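PRESS RELEASE

Girkholm kitchen study: a robot that decides late which hand to use

Brukell, the robotics institute in Girkholm, has published the results of a study on how a robot with two arms can share household work between its hands. The method is called Andum. It lets the robot wait before it chooses the left hand, the right hand or both, and it allows the robot to change this choice while the work is going on. The study was carried out with the kitchen maker Vestergaard, which provided the room and the furniture.

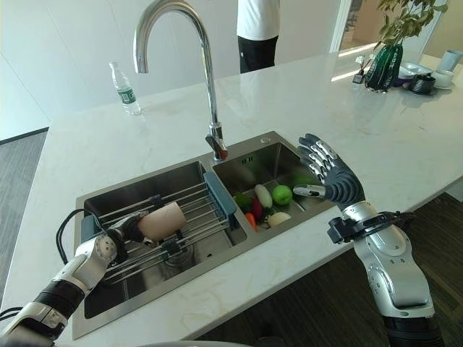
Page last changed: 23rd December

Most robots with two arms receive their division of labour in advance. A programmer writes that the left hand will hold and the right hand will place, or a learning system copies the division it has seen in its training material. In a factory this can work well, as the parts arrive in the same position every time. In a kitchen things lie where a person has put them. An object which was easy for the right hand in the morning can be in the left corner of the sink in the afternoon, and a robot with a fixed division will then cross its arms, stop, or try to reach a place it cannot reach.

Andum separates two questions which are often answered together. The first is what must happen to the object, for instance that a cup must come into the rack of the dishwasher. The second is which hand will make it happen. The robot plans the movement of the object first, without any arm in the plan. Only after this it asks, several times in each second, which hand could continue the movement from the present position with the least risk of losing the object.

"We were spending a lot of our time on correcting the wrong hand," says Nesma Cherkaoui, who led the study at Brukell. "The grip was good, the path was good, but the robot had chosen its hand too early and then it had to live with the choice. We wished to see how much would improve if we simply moved this decision to a later moment."

How the study was made

The team wrote down 19 kitchen tasks, all of them taken from the daily use of a sink, a counter and a dishwasher. Some are short, such as lifting toy vegetables out of a basin or laying an object on a drying rack. Others are made of several steps. For five of the tasks both hands have to be on the same object for at least a part of the time.

The robot has human-like hands and sees its work from a camera at the height of its head. The same tasks were performed with Andum and with an older method of the institute, in which the hand is chosen once at the beginning and kept until the end. Both methods used the same planning of the grips, the same speed limits and the same camera, so that a difference in the result could be connected to the choice of the hand. The order of the two methods was changed regularly, and the person who placed the objects on the counter did not know which method would come next.

Altogether 756 attempts were recorded and judged. An attempt was counted as successful only if the object came to its place without being dropped and without help from a person. When the object arrived but stood badly, for example when it leaned on its neighbour in the rack, the attempt was noted in a separate group and was not added to the successes.

Objects held by two hands

The paper cup became the most discussed object of the study. It is light and it has a smooth surface, and it bends when it is pressed. A hand which holds it too strongly changes its shape, and a hand which holds it too weakly lets it turn. With the older method the robot took the cup in one hand and pressed harder when the cup began to move. With Andum it may bring the second hand to the cup and lower the pressure of the first.
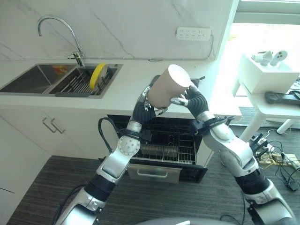

Both hands on a paper cup above the open drawer of the dishwasher.

The difficulty is in the moment when the second hand arrives. If both hands believe that they are leading, they pull against each other. If both believe that they are following, the object sinks. Andum gives the leading role to one hand at a time and passes it over only when the fingers of the other hand report a steady contact. The handing over of the role is slow on purpose. The researchers tried a faster version in August and gave it up, as the cup was often bent by it.

"A person does this without thinking," says Cherkaoui. "You hold a cup, you feel that it slips a little, and your other hand is already there. For the robot we must describe what 'already there' means, and it took us longer than the whole rest of the software."

Of the five tasks which need both hands, four were completed more often with Andum than with the older method. In the fifth task, the folding of a wet cloth over the edge of the sink, no difference was found. The team believes that the cloth hides the fingers from the camera and that the choice of the hand plays a small role there. For the tasks with one hand the gain was smaller, and it came mostly from attempts in which the object lay near the middle, between the two arms.

The method also has a price. A robot which considers its choice again and again moves less directly. In the simplest tasks it needed more time than with the fixed choice, and in a number of attempts it changed the hand although there was no need to do so. The researchers report these attempts in full in the article. They are working on a rule which makes a change of hand more "expensive" when the grip is already good.
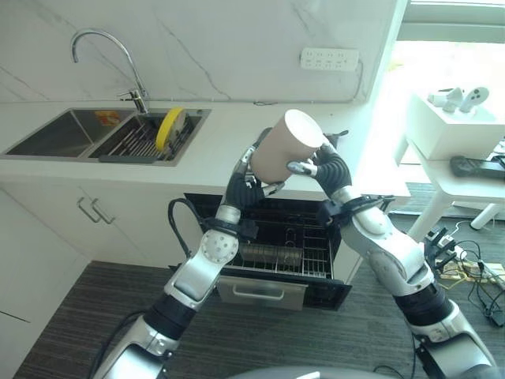 The paper cup is held at an angle over the counter's front edge, with the drawer of the dishwasher open below.

A kitchen with normal measures

Vestergaard took part in the study to learn how its furniture behaves when the user is a machine. The counter, the double sink and the drawer dishwasher have the measures of the company's ordinary range. No edges were lowered and no handles were exchanged to make the work easier for the robot.

"We build kitchens for people, and this will not change," says Ayman Alaoui, head of development at Vestergaard. "But some of our customers cannot lift a plate safely any more. If a machine will help them one day, it must manage with the kitchen they have. For us it was useful to see where it gets into trouble, and the sink was a harder place than the dishwasher."

According to Alaoui the deep basins were the main reason. A hand which goes down into a basin has walls on all sides and the forearm has little freedom to turn. In such a position it is often better to lift the object with one hand and to let the other continue above the edge. Andum found this solution by itself in several tasks, although it had not been shown to it in the demonstrations.

The polished steel was a second problem. The basins and the tap reflect light from the window, and the camera sometimes placed an object further back than it was. The team did not cover the steel or close the window for the comparison. Both methods had to work with the same errors of sight, and Andum recovered from them more often when the second hand was near enough to take over.

What follows

The next part of the work will study round and flat items, such as plates and lids, which are easy to hold at the rim and difficult to turn. The robot must take them from one rack, turn them and put them between the narrow bars of another, and for this the two hands have to agree about the angle as well as about the weight.

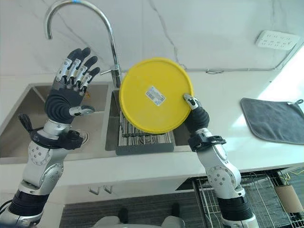
Can the method be used on robots with simple grippers in place of hands?
The planning part can be used without changes, as it does not know what kind of hand will carry out the movement. The passing of the leading role needs a sensor which reports contact, and a gripper without such a sensor would have to keep to the fixed choice.

Brukell will make the software of Andum available to other research groups, together with the recordings of all attempts, including the failed ones. The institute asks groups which use the recordings to name the version of the software, as the rule for changing hands was adjusted once during the preparation and older copies do not contain this adjustment. The list of the tasks is part of the same package, with a drawing of the counter and the starting places of the objects.

Robots which use the method are not for sale, and Vestergaard has no plans to offer one. The cooperation between the institute and the company continues with the study of plates and lids in the same kitchen in Girkholm.

Notes for editors

Andum is the name of the method and of the software. It is not the name of the robot.

The study was led by Nesma Cherkaoui at Brukell. Questions about the kitchen furniture are answered by Ayman Alaoui at Vestergaard. Requests for interviews and for visits to the kitchen should be sent to the press office of Brukell in Girkholm. Visits are possible on working days by appointment, and visitors are asked to stay behind the counter while the arms are moving.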